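Ticket 158: Order confirmation mails arrive twice
Product: Triduneo shop module
Status: waiting for customer
Priority: normal

Opened by customer (Dritik)
Good morning. Our customers receive the order confirmation two times. The second mail comes nearly 30 minutes after the first one. The order itself exists only once in the list, and the payment is also taken once. It began in April, after we moved the shop to the new hosting at Sundwood. I have cleared the cache and saved the mail settings again, with no change.

Reply from support
Thank you for the clear report. Please send us the mail log for one affected order, and tell us which value you have under Settings, Mail, Retry. Please check also if the scheduled task is still active on the old hosting.

Customer
The log is attached. Retry is set to 2. I do not have access to the old hosting any more, so I have asked them to look.

Support
In the log both mails have the same order number, but the sender server is different. This means that the old installation is still connected to your database and is sending its own copy. Please change the database password and enter the new one only in the new shop. Do this when there are few orders, for example at 06:00.

Customer
The password is changed. I made three test orders and each gave one mail. I would like to keep the ticket open for 24 hours, if this is possible. One more question: the test product "Tóth" still shows its old picture in the mail. 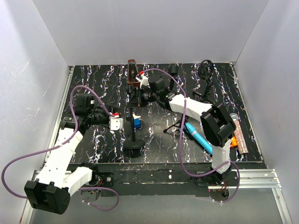

Support
We will keep the ticket open until tomorrow. For the product picture, please open the product, save it once and send a new test order. Mails which were already sent will not change.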